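Gustell Small Goods Collection: Data Card for the Sorting and Boxing Set

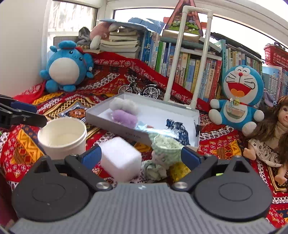

What does the collection cover?
The collection covers the sorting of small soft goods and light household items from a tabletop into open trays, boxes and tubs. It records which items were used, how they were grouped and where each group was to be placed.

Version and date
Version 2, released 05/01/2021. This version replaces the one issued in March of the previous year. Item names have been revised and two container classes have been merged.

Maintained by
Gustell, Household Materials Section. Item list: Olga Figueroa. Sorting rules: Terence Dobson. Corrections and requests for access: Ignacio Saavedra.

Summary
The set contains 652 sorting sessions. Each session begins with a mixed group of items on a table and one or more containers. Items were drawn from a stock of 100 articles purchased for this work or donated by staff at the Barrientos and Curport sites. No article was made specially for the collection. Wear, creasing and small stains were accepted and are not recorded as defects.

Item classes
Plush and fleece. Soft toys, fuzzy tubes, pompoms and other pile-covered items. White and lilac items appear in this class and are listed by color first, then by shape.
Cloth goods. Gathered bags, checked and plain pouches, rosettes, ribbons and folded squares. A bag with an open top is listed as "open" even when it holds nothing.
Foam and sponge. Blocks, wedges and pads. Rounded and square-edged blocks share one entry.
Shiny and patterned goods. Wrappers, foil-look items and coated pouches. Reflective surfaces vary a great deal with the room lighting, and color names in this class should be treated with care.
Other. Anything that does not fit the classes above. This class is kept small, and entries are reviewed before each release.

Container classes
Shallow tray. A rectangular tray or box base with low sides. Printed lettering on the outside is not transcribed.
Tub. A round container with a rim, paper or plastic, used without its lid.
Deep box. A box whose sides are taller than its shorter base edge.

Sorting rules
Items are placed in a container one at a time. Plush items go in before cloth goods when both share a tray. Items may touch but should not be stacked more than two high in a shallow tray. A cloth item that opens or unfolds during placement is left as it is. Items that fall outside a container are returned to the table and remain part of the session.

The rules were drafted by Edgardo Macaraeg and tested in 40 trial sessions. The trials are not part of the released set. They led to one change: the original instruction to fill containers from left to right was dropped, as containers are often set at an angle to the table edge.

Labels
Each session carries an item list, a container list and a short written instruction. Item names follow the pattern color, material, shape. Where a material could not be confirmed from the article or its packaging, the label uses the suffix "-like". Colors are chosen from a fixed list, in which pale green, bright green and yellow are separate entries.

Known limitations
Pale items are overrepresented. Small articles are sometimes hidden behind larger ones, and their labels come from the session sheet. The difference between a rosette and a crumpled cloth square was judged by a single reader, Darren Sugden, and has not been checked by a second.

Storage and care of the articles
The stock is held at the Mekov storeroom in numbered bins. Plush and cloth articles are laundered between series. Foam articles are wiped and replaced when they no longer hold their shape. Paper tubs are discarded at the end of a series.

Terms of use
The set may be used for research and teaching. Redistribution of single sessions is permitted with this card attached. Requests for more than 600 sessions at one time are handled in writing by the Household Materials Section.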